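Workshop Talk > Arms, grippers and end effectors
Thread: Finger gripper vs suction for mixed bin picking, round two

tinshed_mon
Posted Friday, 7:14 pm

Okay, round two! For anyone who missed the October thread, I've been trying to settle whether a two-finger gripper or a suction cup is the better first tool for picking household bits out of a bin. Last time I only ran suction, on the Siritz cup, and got told (fairly) that my test was stacked because I'd picked boxes and tins. So this time I did 100 picks with each, same mix of stuff for both, all of it awkward.

Rules were simple. One pick is one attempt, no second goes. The item has to clear the bin rim and get to the drop spot. I reset the pile between attempts and didn't tidy it to be kind to either tool.

Fingers: 81 out of 100. Suction: 58 out of 100. I was expecting it to be closer!

The fingers were a joy on anything with a handle. Suction was quicker per pick and so much calmer to watch, and on flat plastic it was brilliant. Put it on bristles and you may as well be vacuuming the lawn.

I've got the Cluteo controller driving the tools, and swapping between them took me 14 minutes the first time and a lot less once I stopped dropping the screws.

Monty

pegboard
Posted Friday, 7:41 pm

Good on you for doing it properly this time. Was the bin the same one? A deep bin with sloped walls changes things a lot for fingers. I lose more picks to the wall than to the item.

Also what's the fixed camera doing, is it feeding the pick planner or is it just for you?

tinshed_mon
Posted Friday, 7:58 pm

Grey one with the sloped sides, yes. The fixed camera is for me, so I can go back over the misses. The planner uses a separate depth camera (the Julleo) and I didn't touch its settings between tools.

You're right about walls. Most of my finger misses were in the corners or where a few things had bunched up together. I pulled one out so you can see what the fingers are dealing with. 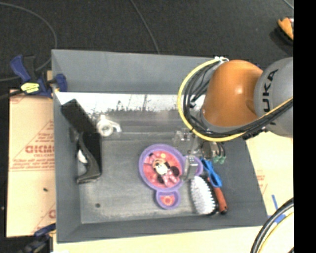

Finger gripper in the grey bin, with the Minnie plate, the brush and the rest of the pile on the right.

The plate is my favourite test item now. It's wide, and the easy place to grab it is the rim, so you need one finger outside and one inside. Lovely when it lands. The brush is the other good one, bristles up, because the depth camera reads the bristles as a fuzzy blob and the planner gets all sorts of ideas.

Anyone else testing with kids' dishes? I'd really like to compare.

dropbear_dynamics
Posted Friday, 8:20 pm

Great stuff, but I'm going to be the grump. You can't call it a comparison of grippers when the planner was tuned for fingers. Suction wants a flat patch and a surface normal. Fingers want two edges. If the same planner picked the spots for both, then suction was being told to go to places it had no chance on.

I'd bet that 58 goes up to the seventies with a proper suction planner and no hardware change at all.

tinshed_mon
Posted Friday, 8:33 pm

It wasn't quite the same planner. Suction mode looks for flat patches, it just isn't very clever about how big they are. So it would find a lovely flat spot on a handle that was narrower than the cup, and hiss at it.

But point taken, I should have said so up front. Happy to rerun suction with a minimum patch size. What would you set?

dropbear_dynamics
Posted Friday, 8:47 pm

Cup diameter plus a few millimetres either side, and throw out anything where the depth is noisy. That alone gets rid of the brush head. You'll end up refusing some items outright, so count a refusal as a miss or the number's meaningless.

Louvre_Lou
Posted Friday, 9:05 pm

Disagree a bit with the grump! If you buy both tools and plug them in, the planner you get is part of what you bought. Monty's test tells me what I'd get on a weekend in my own shed. A perfect suction planner that I'd have to write myself is no use to me, I can barely get my arm to home.

Question about the cables though. Is that big loop by the wrist always there? I had a bundle like that and it caught the rim of the bin every time the last joint turned past halfway. Ended up with a much shorter run and ties every hand-width along the forearm.

tinshed_mon
Posted Friday, 9:16 pm

It needs some slack for the wrist to turn, but I could certainly lose a bit. I've limited the last joint in software for now, which costs me a few grasp angles. That might be some of the 19 misses, come to think of it. I'll check the log.

pegboard
Posted Friday, 9:22 pm

It'll be more than a few. I opened up my wrist limit last winter and corner picks got heaps better, same fingers and everything. Fix the cable before you buy anything new.

seokfan
Posted Friday, 9:40 pm

Has anybody here tried the Seok combo tool, with the cup that pokes out between the fingers? I've had mine for a month and I love it. You suck onto the flat thing, lift it a little, then close the fingers on it. For plates it's magic. I'm at 200 picks so far and I've stopped swapping tools altogether.

Downside is that it's long. In a deep bin you run out of room when the arm tilts, and the hose rubs.

dropbear_dynamics
Posted Friday, 9:51 pm

Tried one, sent it back. Fingers too short once the cup's extended, and you pay for the weight on every single move. If your arm's a big one you won't notice. Mine did.

seokfan
Posted Friday, 9:58 pm

Fair, mine's on a bigger arm than yours. I still reckon it's the most fun I've had with a tool. What's your payload?

dropbear_dynamics
Posted Friday, 10:03 pm

Three kilos on a good day. So yeah, probably not a fair trial.

Louvre_Lou
Posted Friday, 10:10 pm

Monty, could you put the full log up? I'd like to sort the misses by item. My guess is the brush and the scissors are doing most of the damage on suction, and the rest is closer than you think.

tinshed_mon
Posted Friday, 10:26 pm

Log's in the files area under my name, Montserrat Tovar, entry 3881. Each row has the tool, the item, the grasp angle and whether it made it out. Ignore the column called "vibes", that was for me.

Quick look at the wrist limit: 7 of the 19 finger misses had the last joint sitting right at the stop. Pegboard, you win. I'm redoing the cables tomorrow morning, then suction again with the minimum patch size, refusals counted as misses.

pegboard
Posted Friday, 10:31 pm

Ha! Leave the fixed camera where it is so we can compare the two runs. And put the plate in a corner for a few, I want to see if the fingers can still get the rim there.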